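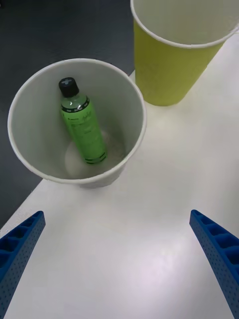 Can a robot trained on one table be moved to another table and still do the job?
With some retraining, it can. At the open day held by Aitken in Prallau, an arm set up on one bench was carried to a second bench and was running again after 12 new practice recordings.

PRALLAU, Wednesday, October 4, 2023 - Aitken opened its test hall to visitors for an afternoon of demonstrations built around small-object handling. The company, which integrates robot arms for packing and dispensing lines, ran 2 stations side by side and let visitors stand behind the operators while they worked.

The first station dealt with sorting small bottles into paper cups. The task sounds simple, and it is a common one for new systems because the parts are cheap and the errors are easy to see. A bottle has to be picked up, carried over the rim of a cup and released low enough that it does not tip the cup over. An empty paper cup weighs very little, so a finger that brushes the rim on the way out can drag it across the table.

Aitken uses soft ribbed fingers for this work. The blue fingers bend around a part when they close, which spreads the contact over a larger area and makes the exact grip position less critical. The drawback is width. Opened fully, the pair needs clearance on both sides, and cups that stand close together leave little room for it. Operators at the open day said they set the spacing between cups differently from one run to the next so that the system does not come to depend on a fixed layout.

The camera sits near the gripper and moves with it. Visitors could follow its view on a monitor beside the bench. From overhead, a cup is reduced to a ring, and the control software has to judge its height from the apparent size of the rim and from the position of the arm. White cups on a white table are harder in this respect than colored ones. Aitken keeps both in the set and has no plans to switch to a darker tabletop, on the grounds that customers will not repaint their benches either.

The second station was given over to teleoperation. An operator moves a hand controller, the arm follows, and the motion is stored together with the camera view. Each stored run is called an episode. The current set for the bottle task holds 163 episodes, recorded between March and the end of the summer. Runs in which the bottle is dropped outside the cup are kept and labeled as such, and are used to train a separate check that decides whether a placement needs to be repeated.

Visitors were allowed to try the controller. Most had trouble with depth at first - the usual mistake was to release too high. Staff recommended watching the monitor for the first part of the move and the bench itself for the last part. The arm's speed was limited during these sessions, and a foot switch had to be held down for it to move at all.

Software for the demonstrations came from Ekel, a control package Aitken has used in its dispensing cells for several years. A new module in the package, named Plaritz, handles the learned part of the motion. It takes over once the arm is above the work area and hands control back after release. Travel between fixed points is still programmed in the conventional way. According to the handout given to visitors, this split keeps the learned section short and makes it easier to trace a fault to one side or the other.

Questions from the floor were mostly practical. Several visitors from packing firms asked about cycle time. Aitken did not give a figure for the bottle task and said the present speed is too low for a production line. It sees the first use in low-volume work, such as sample kits and returns, where the mix of parts changes too often to justify a dedicated fixture. Another visitor asked how the fingers wear. They are treated as a consumable and can be changed with one screw per finger, after which the camera offset is checked against a printed target.

There was also a question about bottles with different caps. Aitken said that cap shape has had less effect on grip success than expected, and that glossy side walls cause more trouble, mainly through highlights that shift as the camera moves. The hall's ceiling lights were left in their normal setting for the demonstrations, with no extra lamps at the benches.

The transfer between benches came last. The arm was unbolted from its base plate, moved and bolted down again, and the practice recordings were made with visitors present. The first attempt afterward placed the bottle correctly. The second missed the cup, and the one after that was correct again. Staff put the miss down to a small error in the new table height, which they then entered by hand.

Aitken plans another open day in Prallau next March. Registration will be handled through the company's front office, and groups from technical colleges can ask for a morning session. Closed shoes are required in the hall.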